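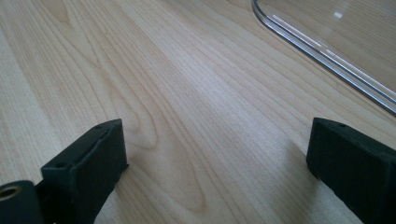 Hand unit, wrist camera, fingers open over the bench. Clear sheet at upper right.

The clear sheet had beaten three grippers by the time Randi Sundqvist put it in front of the fourth.

She entered the date in the log, 24/01/2023, and under it the name of the candidate: Koubek hand unit, dark fingers, manual trigger. The Pemier had been dropped in the morning. Its pads were good on card and tin and had slid off the sheet 88 times in a row, after which she had stopped the series.

"You're testing the hand," said Bendik Amundsen from the other bench. "The arm will be a different matter."

"The arm takes its orders from the hand. If I can't see the edge through this camera, the arm won't see it either."

She looked at the monitor. Wood grain, two fingers, a bright stripe. The stripe was the edge of the sheet. She moved the lamp, and the stripe went. Through the middle of the sheet there was only the table again, slightly greyer.

She put the lamp back and wrote: edge visible at lamp position 2 only.

Stutstead wanted a figure by March. Clementina Esteves had said so twice, the second time in writing. The order was for 593 units and the customer packed display covers, all of them clear. Nowhere in the specification did the word "clear" appear. It said "flat goods".

Randi closed the fingers on air, opened them, and brought the left one up to the rounded corner. She squeezed. The sheet lifted at one side, turned a few degrees and stayed.

"Held," she said.

Bendik came over. He watched the monitor and not her hand. "How long?"

"Until I get tired."

"Put that in the log."

She counted to thirty, set the sheet down and picked it up again from the same corner. It held. From the straight edge it slipped at once. She tried the corner once more, then the edge, and ruled two columns on the page.

At six Bendik switched off the ceiling lights on his side. The stripe on the monitor thinned to a thread. Randi wrote down the time, crossed out "lamp position 2 only", and asked him to switch them on again.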